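Brorkura Two-Arm Table Station

Home / Products / Stations / Two-Arm Table Station

The Brorkura is a complete station for teaching and testing two-arm tasks on a table. It comes with both arms, two adaptive grippers, the frame, the controller and our Zuvuno software. It is made for schools, training centers and small laboratories which want to start working in the same week the boxes arrive, and which do not have their own mechanical workshop.

We build the station in Findimcombe and every unit is assembled, tested and then packed by the same team. If you would like to see it before you decide, please read the part about the open day further down on this page.

What is in the delivery

Two arms with light blue covers
Two parallel-jaw grippers, already mounted
Aluminum frame with leveling feet
Controller with power supply and all cables
Zuvuno software, license for 5 users
Printed handbook and spare fuses

The table top is not in the delivery. Many customers already have a suitable table, and the freight for a large board is high. The top must be flat and it must not move when both arms work at the same time.

Setting out the work surface

For household tasks we recommend a plain brown covering with a grid of dark blue tape. The operator can then say in which cell an object must start, and a second person can put it back in the same cell for the next run. The lines do not have to be perfect. In our showroom the tape is replaced when it gets torn, and small differences between one grid and the next have made no trouble for the software.

At the demonstration table we use things which everybody knows from the kitchen. A cream-white container with an orange carrying handle stands between two pale green plates, and a small yellow piece is placed near the right plate, below the right gripper. Visitors understand such a task at once – there is no need to explain what a plate is for. 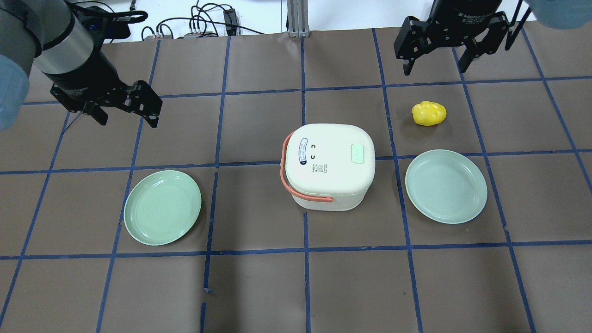 Open day in Findimcombe

The next open day is on a Saturday in August. The doors open at 10 in the morning and the demonstrations start every hour, the last one at 4 in the afternoon. One demonstration takes 25 minutes, with time for questions after it. You may bring your own objects, as long as they weigh less than 900 grams and contain no liquid. Please tell us in your registration what you will bring, so that we can prepare the correct gripper settings.

Children are welcome from the age of 12, together with an adult. Long hair must be tied back near the station. Coffee and sandwiches are served in the Radebe room on the ground floor, and parking behind the building is free.

Technical data

Number of arms: 2
Maximum object weight per gripper: 900 g
Station weight without table top: 194 kg
Emergency stops: 2, one on each side
Languages of the handbook: English, German, Polish

Ordering

The station is made to order. Send us the size of your table and a short text about the tasks you have in mind, and you will receive an offer within 5 working days. Installation on site can be ordered separately – please ask for it together with the offer, as our technicians plan their travel early.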